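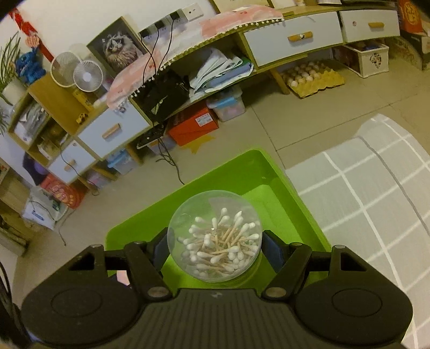 Oltton Household Word List - README

Word list of household and small-shop terms collected in Clarville and Oltton. 2,357 entries, one per line, tab separated. Started as a spelling list for the Du Plessis dictionary, grew from there.

Last full rebuild 04/02/2018. Small fixes since, see changes.txt.

What's in it

terms.tsv - the main file. Columns: id, headword, variants, part of speech, gloss, town.
sources.tsv - where each term came from. Speakers are initials only.
changes.txt - what it says.

Variants are split with a semicolon. Not a comma, a few glosses have commas in them. Blank town column means heard in both.

Cotton swab is the worst headword for variants (ear bud, ear stick, cotton bud, just "bud"). Took them all. Same for dish towel.

How it was collected

Sit down talks, mostly kitchens, plus 900 entries typed up from Bongani Engelbrecht's old card file. Cards had no town on them so those were filled in later by asking round. Some are still guesses - marked with a ? after the town name. Please dont strip the ?.

Up to 70 terms per talk, then we stopped. People get tired and start agreeing with everything. 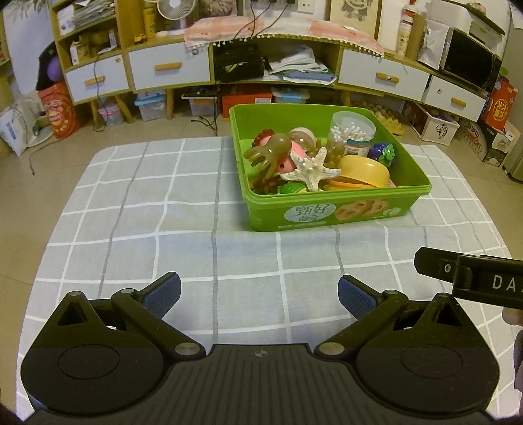
Known problems

- 11 duplicate headwords, different ids. Left in for now, other files point at them.
- Plaid / check / checkered not sorted out. Speakers use all three for the same tablecloth and the glosses contradict eachother.
- Part of speech is rough for anything with two words.
- Clarville is over represented. More talks in Oltton planned for December.
- Accents got lost in the Platum export. Use the tsv, not the Platum copy.

Using it

Free for school and research use. Credit the list by name. If you fix glosses send the whole row back incl. id, otherwise I can't match it up.

Don't use it for word frequency. Each term is in there once, says nothing about how common it is.

To do

Merge the duplicates
Audio - maybe
Second pass on tools and sewing, both thin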